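Forums > TV Shows > Zovar > Episode Order and Continuity

Does the "Harbor House" episode happen before or after the season two finale?
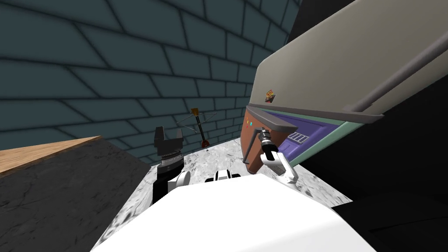 Robot arm at a microwave-like appliance's handle, computer-rendered

I'm rewatching Zovar from the start with my sister, who has never seen it, and I've hit the point where the order stops making sense. On the streaming service, "Harbor House" is listed as the first episode of season three. But Marren still has the ferry key in it, and she loses the ferry key in the season two finale. She also talks to Ilse as if they're on good terms, and the finale ends with Ilse walking out.

I have the old Vistley box set too. That one puts "Harbor House" on the last disc of season two, after the finale, as an extra. So that's two sources and neither has it before the finale, where it seems to belong. Is there an agreed order? I'd like to show it to her in the right place and not spoil who is running the signal station.
Posted by gullwing_70

Teresa Ó Dálaigh
It belongs before the finale. It was shot as part of season two and held back when the channel cut the order by one episode. They ran it the next July as a season opener with a new "previously on" segment stuck on the front, and that's the version the streaming service has. The box set has the same episode without the recap. It runs 60 minutes with the longer cut of the dinner scene.

The place most people put it is between "Low Water" and "The Assessor." Reasons:

- Marren's arm is still in the sling in "Low Water" and out of it in "Harbor House."
- Ilse mentions the letter, and the letter arrives at the end of "Low Water."
- In "The Assessor" the front window of the house is boarded up. It gets broken in "Harbor House."

If your sister is sensitive to spoilers, skip the recap on the streaming version. It shows the last shot of the finale. Start it when you see the boat.

There is one line that doesn't fit wherever you put it. Captain Dorrit says it has been 15 days since the storm, and by the dates on the station log it should be closer to a month. The writers never fixed that and I wouldn't try to work it out.

VPramanik
I agree with Teresa about the order but I'd put it one episode earlier, before "Low Water." The letter Ilse mentions could be the first letter, from the Abou Zeid estate, and the sling thing is only in two scenes that look like they were filmed on a different day. I watched it that way last time and it was fine. Either way it has to be before the finale.

Also, the tie-in novel covers the same weekend from Ilse's side and it puts the dinner before the bridge is closed. The bridge closes in "Low Water." I know some people don't count the novels.
Vasanthi Pramanik, 375 posts

moss_and_tin
just watch it in the order it's on there, we did and didn't notice anything. season 3 is the weak one anyway

gullwing_70
Thanks. We went with after "Low Water" and I skipped the recap. The window settled it for me. She already guessed about the signal station, so I may not have needed to worry.

Contact | Forum rules | © Gresuvport Community | Back to top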